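This website uses cookies to remember your preferences and to measure visits. By continuing to browse you accept their use. Accept | Manage settings

Fustard Perimeter Products
Portable Vehicle Barriers: Frequently Asked Questions

The answers on this page apply to the Geler portable vehicle barrier and to the Kermani cable ramp supplied with it. They are intended for event organizers, facility managers, and public works departments. Permanent bollards and gate systems are covered by separate documents, available from the sales office.

What is the Geler barrier designed to do?

The Geler is a free-standing steel unit placed across a street, driveway, or pedestrian entrance to stop or slow a vehicle that is driven at it. When a vehicle strikes the unit, the front edge tips under the vehicle and the rear edge digs into the road surface. Several units may be joined side by side to close a wider opening. The product is intended for temporary use and does not replace a permanent barrier where one has been specified by a qualified consultant.

Will it stop any vehicle at any speed?

No. Every barrier has limits, and the limits depend on the weight of the vehicle, its speed, the angle of approach, and the surface on which the barrier stands. The test summary supplied with each quotation states the conditions under which the Geler was tested and the distance the test vehicle traveled after impact. Customers are asked to read that summary before placing an order. A site with a long, straight approach may require changes to the road layout to reduce approach speed before any portable product is suitable.

How much does a single unit weigh?

Each unit weighs 222 pounds without its carrying wheels. The weight is marked on a plate fixed to the rear crossbar. Joining pins and wheel sets are packed separately and are not included in this figure.

How many people are needed to place a unit?

Two trained people can place a unit using the wheel set. Units should not be lifted by hand onto or off a truck. A lift gate or forklift is required for loading, and the unit must be strapped at the marked points during transport. Gloves and safety footwear must be worn at all times.

On what surfaces may the barrier be used?

Asphalt and concrete in sound condition are suitable. Brick and stone paving may be suitable if the paving is firmly bedded – loose paving can lift on impact and allow the unit to slide farther than expected. The barrier should not be placed on grass, gravel, packed snow, or ice. Painted road markings are generally acceptable, but a unit should not stand wholly on a painted area. Where the surface is in doubt, please send photographs and a simple plan to the technical office before the order is confirmed.

Can the barrier be used on a slope?

A slight slope across the width of the street is acceptable. On a street that runs downhill toward the protected area, vehicles can gain speed and the stopping distance will be longer. The technical office will advise on these sites individually. Units must never be leveled with lumber, bricks, or similar packing material.

How many units do I need for my street?

Measure the full opening from building line to building line, including both sidewalks. It is a frequent error to measure only between the curbs. A vehicle can mount a curb easily, and an unprotected sidewalk is an open route into the event. The gap between neighboring units, and between the last unit and the wall, must be narrow enough to prevent a small car from passing while leaving room for wheelchairs and strollers. The order form contains a planning table for this purpose.

How are emergency vehicles admitted?

One position in each line should be designated as the emergency access point. The unit at that position is left on its wheel set, with the locking pins engaged, and is staffed for the whole period of the closure. The staff member must know how to release the pins and roll the unit clear without assistance from others in the line. The access point should be agreed upon with the fire department in advance and marked on the event plan. The wheels must be retracted whenever the position is being used as a closed barrier.

Do staff need training?

Yes. Fustard does not release hired units to a customer who has no trained staff. The standard course covers handling, joining, inspection, and emergency access, and is held at the Jenorstead depot or at the customer's premises. Up to six participants may attend each session. A certificate of attendance is issued and remains valid until the operating manual is next revised.
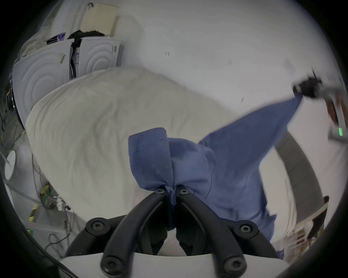
Nesma Tahiri writes that her town's crew found the joining pins easier to manage after they had practiced in their own parking lot the evening before the street fair, and she asks that the practice layout be included with every hire. The layout has since been added to the back of the operating manual. It requires only a flat, closed area and a minimum of two units, and it may be repeated as often as the customer wishes.

The practice layout does not take the place of the course. Staff who have practiced informally but have not attended a session are not regarded as trained for the purposes of the hire agreement.

What does the Kermani cable ramp do?

Power and water lines often have to cross the line of barriers. The Kermani is a low channel that carries these lines beneath the gap between two neighboring units so that they do not lie under the steel. Cables should never be run directly beneath a barrier. Apart from the risk of damage to the cable, an object under the rear edge may prevent the unit from gripping the road. The ramp is not itself a barrier and offers no resistance to a vehicle.

Can banners or signs be attached?

Lightweight fabric covers made for the product may be used. Solid panels may not be attached, as they catch the wind and can break free on impact. Reflective strips must remain visible from the approach side at all times. Customers who wish to print their own covers may request the template from the sales office. Cable ties should be used for fastening – wire and metal clamps damage the coating.

Must the barriers be lit at night?

Yes, wherever the public road remains open up to the line. Warning lamps fit into the sockets on the top rail and are available for hire. Local rules may also require advance signs and a signed detour. The customer is responsible for obtaining the road closure permit and for meeting its conditions. Fustard does not apply for permits on behalf of customers.

How often should the units be inspected?

Units should be inspected before each use and again after any contact with a vehicle, however light. The inspection covers the welds, the rear teeth, the pins and their retaining clips, and the rubber feet. Worn teeth are the most common reason for a unit to be withdrawn. A unit with a cracked weld must be taken out of service immediately and must not be repaired locally. Inspection sheets are supplied in the document pouch and should be kept with the event records.

What happens if a unit is struck?

Do not move the unit until the police or the responsible authority has given permission. Photograph it in position, note its serial number, and inform the technical office as soon as it is practical to do so. Neighboring units in the same line must also be inspected, as the load passes through the joining pins. Units that have been struck are returned to the Jenorstead depot for assessment and are not reissued without a new inspection plate.

How should purchased units be stored?

Store them indoors or under a roof, on level ground, with the teeth facing down onto timber strips. Units may be stacked in the supplied rack only. Salt and standing water should be rinsed off before storage, and the pivots should be lightly greased at the end of the season. Pins and clips are best kept in the supplied box, as replacements bought from a general hardware supplier may not be of the correct steel.

Is it better to hire or to buy?

This depends on how often the barriers are used and whether suitable storage and transport are available. A customer with a single annual event will usually find hire more economical. A town that closes its main street for a regular market may prefer to purchase and to hire additional units for larger occasions. Hired and purchased units of the current model may be joined in the same line. Earlier models use a different pin and may not be mixed with them.

How far in advance should hire be booked?

As early as possible. Demand is highest from May until the end of the outdoor season, and bookings are accepted in the order in which signed agreements are received. A verbal inquiry does not reserve equipment. Delivery is made to one named address, and a responsible person must be present to sign for the units.

Are the barriers covered by the customer's insurance?

Hired equipment is the responsibility of the customer from the time of delivery until it is collected. Many event policies exclude hired plant unless it has been declared, and customers should ask their insurer to confirm coverage in writing. A declaration form showing the replacement value is issued with each agreement.

Whom should I contact about an unusual site?

Site plans, photographs, and questions about surfaces or gradients should be addressed to Tien-fu Chien at the technical office. Please include the street width, the direction of traffic, and the position of any drains or manhole covers within the proposed line. Detailed information about the security arrangements of an event should not be sent by ordinary email – a secure upload link will be provided on request.

Contact | Terms of Hire | Privacy | © Fustard Perimeter Products. All rights reserved. | Back to top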